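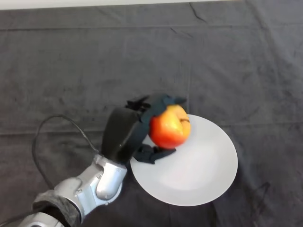 *Fig. 6.1. Apple in a multi-fingered hand, over the plate.*

# Chapter 6: Comparing Hands

Chapter 5 was arms. Reach, payload, joint limits. Now the end of the arm, where most of the money goes and most of the arguments start.

You will compare hands in this chapter. Two on paper first, the Farnik and the Titau, then whichever ones your lab owns. Same arm, same controller, same object. Change the hand and leave everything else alone. Students skip this. They swap the hand, tune the controller while they're in there, and then there is no telling which change did what.

**Before you start:** read back over section 5.4 (tool offsets). Bring your notebook. Pencil is fine.

## 6.1 The task

One apple, one plate. Pick up the apple, put it on the plate, let go.
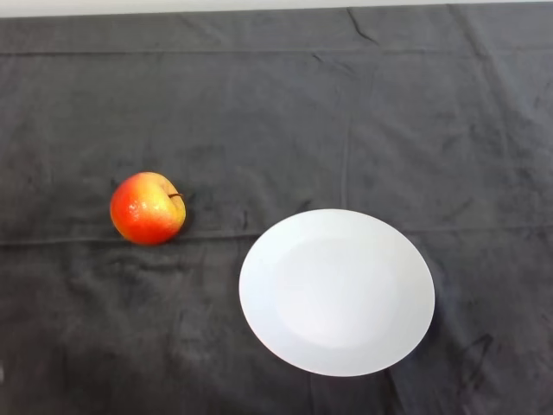
Desta Feyisa

Sounds too easy. It isn't, for a first comparison. An apple is round but never quite round, the skin is glossy, and the stem changes how fingertips land. It bruises too, and you may not see the bruise till the next day. A plate has a rim. Come in low and the thumb meets the rim before the fruit meets the plate.

Dark cloth, white plate, red and yellow fruit. Good contrast for the camera. Later on (6.7) we take the contrast away and run it all again.

Fold lines in cloth matter more than you'd think. A ridge will hold an apple that would otherwise roll, and it will tip one the wrong way just as easily. Either iron the cloth or mark your start position and stick to it. Write down which.

## 6.2 What to write down

For every trial:

- start position of the apple, and which way the stem points
- hand, and grasp type (from above, from the side, thumb under)
- result: placed, dropped, missed, stopped by operator
- anything odd

That last line is the one people leave blank. Don't. In the June runs at Cetstead we logged 179 trials and the "odd" column explained more failures then the force readings did. Cable snags, mostly. Leave slack in the cable at the wrist, then rotate the wrist all the way through its range by hand and check it again.

A stopped trial is not a miss. Keep them seperate.

## 6.3 Approach

Two parts to any grasp: getting there and closing. Beginners look only at the closing.

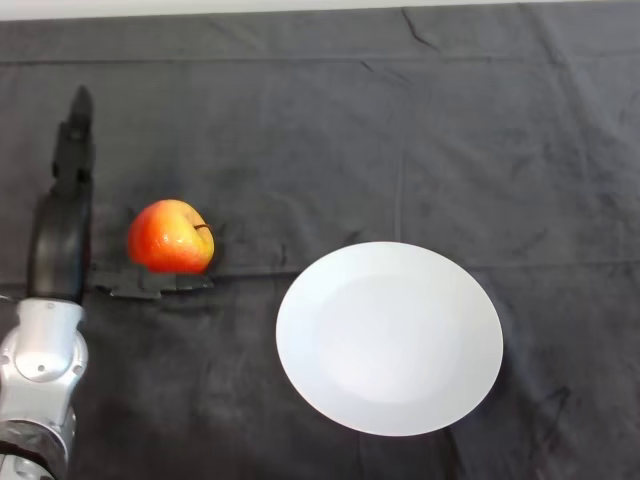 *Fig. 6.2. Hand to the left of the apple, small gap between finger and fruit. Plate empty.*

Small gaps are where position error shows up. If the hand is off by a little at arm's length, the first finger to touch pushes the apple and the rest close on nothing. A hand that gives a bit at the joints forgives this. A stiff one doesn't, but it repeats better once your offsets are right. Trade-off. You'll be asked about it in the exercises.

Things that change the approach:

1. Finger length against object width
2. Where the thumb starts
3. Speed over the last stretch
4. Camera view, and whether the hand blocks it

Number 4 catches everyone. From the head camera a big palm can hide part of the fruit just when you want to see it. Tiruwork Gebreyes covers second cameras in Chapter 9, wait for that.

## 6.4 How many trials

More than you want to do. For the first lab, 29 per hand, same start marks. Alemneh's method (Appendix C) asks for 1000, or 2000 if the two hands score close. Nobody is asking that of you this term.

Swap the order halfway. Operators get better as the afternoon goes on, and the second hand gets the credit.

Next: 6.5, scoring a placement. Have your log sheet ruled up before you turn the page.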